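島の黒パン、十九時間
ホルトホルム(Holtholm)で食べて、並んで、また食べた

船が遅れた。スタストゥス号、定刻より一時間の遅れで着岸。おかげで昼のパンは売り切れ。ついてない。

港の坂を上がって左、青い看板の店がベリア(Beria)。看板といっても字が半分はげていて、初めての人はたいてい通り過ぎる。私も通り過ぎた。戻って、ドアを押して、棚を見て、空っぽ。札に「次は五時」とだけ書いてある。五時まで何をしろと。

仕方がないので港へ降りて魚のスープを飲む。じゃがいもが多い。塩が強い。添えられた黒パンが一切れ、これがもううまい。甘くて、ねっとりしていて、バターが溶けないまま乗っかっている。店の人に聞くと、ベリアのだという。なんだ、ここにあるじゃないか。もう一切れ頼んだら断られた。夜のぶんが無くなるからだそうだ。

ホルトホルムの人口は2,163人。パン屋は一軒しかない。昔は三軒あった。隣町のヒャルテステッド(Hjaltested)にも一軒あったのが十年ほど前に閉まり、それ以来、向こうからも船で買いに来る。片道四十分。パン二本のために往復八十分。船の中で一本食べてしまう人がいると聞いて、笑ったけれど、帰りに自分もやった。

五時。すでに列。前の男性は長靴のまま、後ろの親子は橇を引いている。十二月の五時はもう真っ暗で、窓の明かりだけがやけに黄色い。みんな喋らない。寒いから。ドアが開くと湯気、というより匂いのかたまりが出てくる。麦芽と、焦げた糖蜜と、少しだけ酸っぱいの。列が半歩ぶん前に詰まる。

焼いているのはベルグソウラ・ノルズダール(Bergþóra Norðdahl)さん。取材の約束は翌朝だったのに、閉店後に「今から見るなら見て」と言われ、ノートも出さずに奥へ。こういう取材がいちばん慌てる。以下、あとで宿で書きなおしたメモから。

生地はライ麦が主。小麦は少し。そこに種、塩、糖蜜、ぬるい乳清。水は使わない。こねるというより混ぜる。へらで底からすくって、返して、また底から。見ているとコンクリートみたいに重たそうで、実際重たい。やらせてもらったら三回で腕がだめになった。

型に詰める。ふた付きの細長い型で、一本900グラム。秤に乗せて、足りなければ指先でちょっと足す。多いときはとらない。「多いぶんには誰も文句言わない」。ふたを閉めて、濡らした布で巻いて、窯へ。

で、そこから十九時間。

温度はうんと低い。焼くと蒸すの間くらい。窯の火を落としたあとの余熱から始めて、途中で一度だけ薪を足す。その一度がいつなのかを聞いたら、少し考えて「犬が起きたとき」。犬は窯の前で寝ている。老犬。温度が下がると寒くて起きる、と。本当かどうかは知らないが、温度計は壁に掛かったまま、針が動いているようには見えなかった。

島の黒パンの話をするとき、年寄りは必ず地面の話をする。もともとは窯を使わず、浜の温かい砂に鍋ごと埋めて一晩置いた。掘り出す場所を忘れて、翌週見つけた家もあったらしい。食べたのか、と聞いたら、もちろん食べたと。

砂で焼く家は今もある。二軒だけ、と教わって片方を訪ねた。留守。玄関先にスコップが立てかけてあって、それだけ見て帰ってきた。

ベリアの話に戻る。ノルズダールさんは島の生まれではない。本土の印刷工場で働いていて、休暇で来て、パンを食べて、先代に弟子入りを申し込んで断られた。翌年また来て断られた。三度目は何も言わずに朝から床を掃いた。昼になって、先代がへらを渡した。店を継いだ日の日付が、粉だらけの帳面の一ページ目に書いてある。9/2/18。その下に、その日売れた数と、「塩を忘れた」の一言。

塩を忘れたパンは全部売れたそうだ。次の日、みんな黙ってまた買いに来た。何か言われましたか。「一人だけ、郵便の人が、昨日のは静かな味だったねって」。

食べ方。薄く切る。とにかく薄く。厚く切ると島の人に叱られる、というか私は叱られた。バターは冷たいまま、パンと同じ厚さ。その上に燻製の鱒、または羊のパテ、または何ものせない。私は何ものせないのが一番好きだった。三日目に食べたら甘みが引いて、かわりに麦の苦いのが出てきて、これもいい。五日目は焼く。焼くと縁が飴のようになる。六日目まで残ったことがないので、その先は知りません。

硬くなった端は捨てずにスープにする。パンのスープ。牛乳でふやかして、干しぶどうとレモンの皮、最後にゆるく泡立てたクリーム。見た目は茶色い。ひたすら茶色い。子どもの頃は嫌いだった、と言う人が多くて、大人になったら好きになりましたかと聞くと、いや今も嫌い、と言う人も多い。宿のは干しぶどう抜きだった。私は二杯食べた。

値段のことも書いておく。去年、粉が上がって、一本の値段も上がった。上げる前の晩、ノルズダールさんは値札を書いては捨て、書いては捨てて、結局朝になってもまだ決まらず、値札なしで店を開けたという。最初の客が「いくら?」と聞き、「いくらなら買う?」と返し、それで決また。今もその値段。安いと思う。高いと言う人もいる。

それから種。冷蔵庫ではなく、裏口の脇の石の棚に置いてある。冬は外気でちょうどよく、夏は濡れ布巾をかける。先代の、そのまた前からの種だと聞いた。ヒャルテステッドの閉めた店にも同じ種が分けてあって、一度こちらの種がだめになったときは船で戻してもらった。バケツに入れて、膝にかかえて。船が揺れて半分こぼれて、残り半分から今の種になっている。向こうの店はもう無いから、次にだめになったらどうするんですか、と聞いた。近所の家に小分けにして預けてある、とのこと。どの家かは教えてもらえなかった。

帰りの船は朝の便。前の晩に頼んでおいた三本を受け取りに行くと、まだ型から出したてで、紙ごしに持っても熱い。冷めるまで切るな、と二回言われた。一日置け、と。わかりました、と答えた。

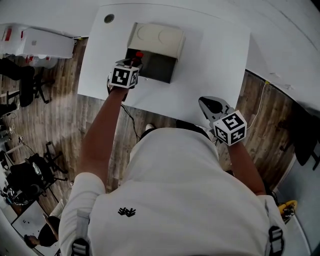 出航して十五分で切った。ナイフがないので宿でもらった定規で。当然ぐちゃぐちゃになる。中はまだ湯気が出ていて、形がくずれて、指にくっつく。隣の席の女性がこちらを見て、鞄から包みを出した。バターだった。半分もらって、パンを半分渡した。デッキは風が強くて、ふたりとも喋らずに食べた。残り二本は家まで持った。

ベリアは朝八時と夕方五時の二回。冬は船が止まる日があるので、行く前に港へ電話を。予約は口頭のみ、前日まで。現金だけです。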